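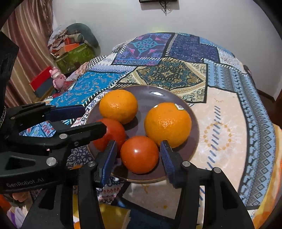 How do you teach a robot to pick up a tomato?

Think about the last time you took a piece of fruit from a plate. You probably didn't think about it at all. Your hand went out, your fingers opened just wide enough, and up it came. When you were a baby, though, you couldn't do it, and it took you a great deal of squashing and dropping before you could.

Robots have to learn too, and one of the nicest ways to teach them is simply to show them. Grown-ups call this "learning from demonstration", but it's very much like what happens when somebody shows you how to tie your shoelaces and you have a go yourself afterwards.

Borrowing the robot's hand

The black tool reaching over the plate of oranges and tomatoes is a gripper. It has two fingers, and each one ends in a ridged blue pad. This kind of gripper doesn't need a robot arm to move it about, because a person holds it and does the job with it, just as you might use a pair of kitchen tongs. A camera travels along with the gripper, so everything is recorded from close to where the fingers are.

Why not just film somebody using their own hand? Well, your hand has four fingers and a thumb, and it can bend and curl in all sorts of clever ways. A robot with two stiff fingers can't copy that, however hard it tries! If the person uses two stiff fingers as well, the robot gets a lesson it can follow.

Driving from a distance

There is another way to give a lesson, and that is by remote control. At the Lemetti workshop in Sotow, Wanda Lindgren sits in a chair with a handle in each hand, and a robot on the other side of the room moves its arms whenever she moves hers. If she reaches forward, it reaches forward. If she sneezes -- and she has done -- the robot gives a little jump.

Wanda says it feels like wearing very long sleeves with somebody else's hands at the ends. On her first morning she tried to put 6 plums into a bowl and it took her until lunch. She is much quicker now, although she still sticks her tongue out when she is concentrating.

Again, again, again

One lesson is never enough. If a robot has only ever seen a tomato in the middle of a plate, it may be quite lost when the tomato is near the rim, or snuggled up against an orange, or sitting on a brightly patterned cloth. So the teachers change things. They move the fruit, swap the plate and go into different rooms.

For one fruit-picking job, Wanda and her friends recorded 4,000 lessons. Then they went through them and took out 894 where the camera had been bumped or the fruit had rolled off to the floor. (Some mistakes are kept on purpose, mind you, as long as the person puts them right. It's useful for a robot to see how you rescue a tomato that is slipping.)

After that a computer studies the recordings, looking for the link between what the camera saw and what the fingers did next. Then the robot has a try all by itself, and the teachers watch and decide which lessons to record next.

Try it at home

You'll need a friend, a pair of kitchen tongs, a plate and a few pieces of fruit. Put on a scarf as a blindfold and hold the tongs. Your friend tells you where to move them, using words only, until you have picked something up. Then take off the scarf and let your friend guide your hand instead, without talking. Which lesson was easier to follow?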